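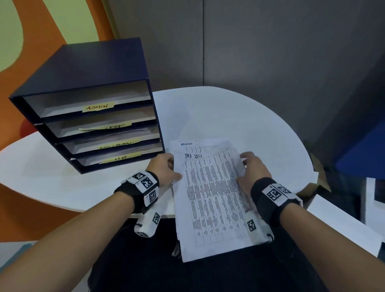

How to put a pile of mixed papers in order and keep it that way

When I moved to Erkcombe I took over the paperwork of a small language school. My predecessor left me three drawers and a very kind note. The drawers had invoices, room plans, letters from parents, old task lists and instructions for a coffee machine which the school did not own anymore. It took me most of March to make a system from it. I write down the method now, so that you can do the same in one or two afternoons.

You do not need special products. I use a pencil, a black marker, paper clips, a hole punch, cardboard dividers and two ring binders. If you have a scanner it is good, but please leave it switched off until the end. I scanned first and sorted later, and so I got the same disorder a second time, on the computer.

Step 1. Clear a big surface

A desk is often too small. Take the dining table or a meeting table, and remove the cups. Put every paper you want to sort in one pile at the left side if you are right-handed. Do not start to read. Reading is the biggest enemy on the first day, especially old letters.

Take out the staples only where two different matters were stapled together. A contract of 8 pages should keep its staple. My colleague Morenike Isah removes all staples before she begins, and her documents are very clean, but she has more patience than me.

Step 2. Sort by what you must do

Most people begin with subjects: bank, school, car, doctor. I recommend to begin with the action. Make four places on the table:

Do – somebody waits for an answer or a payment
Keep – you need it later, but nothing must be done
Ask – you do not know what it is
Out – recycling or shredder

Take the papers from the top, one after another, and give each one a place in a few seconds. If you think longer, it goes to Ask. The Ask pile will be high at the beginning and this is normal. After the other piles are finished, many of the Ask papers explain themselves, because you have seen the letter they belong to.

For the Out pile, be careful with tax papers and work contracts. The rules for how long you must keep them are different in each country and sometimes in each state, so look it up before you shred.

Step 3. Square the stack

It sounds too simple for a step, but I see many people do it badly. Hold the sheets loosely with both hands, long side down, and let them drop on the table a few times. Do not press yet. When the long side is even, turn the stack and do the short side. Only then you hold it firmly and put the clip.

If the paper is old or was in a humid room, the sheets stick together. Bend the stack a little, like a playing card deck, so that air comes between the pages.

Step 4. Write a cover sheet

Each group gets one cover sheet. I write the name of the group by hand, large, in marker: MONEY, ROOMS, PEOPLE, ADMIN. Printed labels look nicer, but then you must open a file and find the printer each time something changes, and you will stop doing it after a week.

Under the name comes the list of open tasks. Keep it short. Every line starts with a verb:

Call Prantl about the heating bill
Send the room plan to Utthorpe
Return the signed form

"Heating" alone is not a task. In two weeks you will look at this word and not know what you wanted from it. When a task is done, cross it out with one line so it can still be read. I also write the day next to it, for example 10th July, when I finally got an answer from our landlord.

Step 5. Number only what needs numbers

I made a mistake here. I gave a number to every sheet, and I stopped at 146, very tired, with half of the drawer still waiting. Now I number only papers which belong in a fixed order, such as minutes or long contracts. Write the number with pencil in the lower right corner. With pencil you can correct it when a missing page appears, and one will appear.

Step 6. Into the binders

One binder is for the current year and one is for everything older. Put the newest sheet on the top. Behind the cover sheet goes the Do part, then the Keep part. The binder should close without force – if you have to push it, it is time for a new one.

Leave some space on the shelf next to it. A full shelf is the reason why papers go back to the drawer.

Keeping it in order

Choose a fixed time in the week. Mine is just before lunch on the last working day, because I am hungry and so I work fast. Empty the tray, place each paper, and write the new tasks on the cover sheets. If a cover sheet has more crossed lines than open ones, copy the open ones to a fresh sheet.

Our second office, in Pilevmont, uses the same four piles but with colored folders in place of binders. This works well too if you carry papers between two buildings. Only decide the colors once and write them inside the cupboard door. They changed the meaning of yellow in the spring and the invoices from that time are still partly with the room plans.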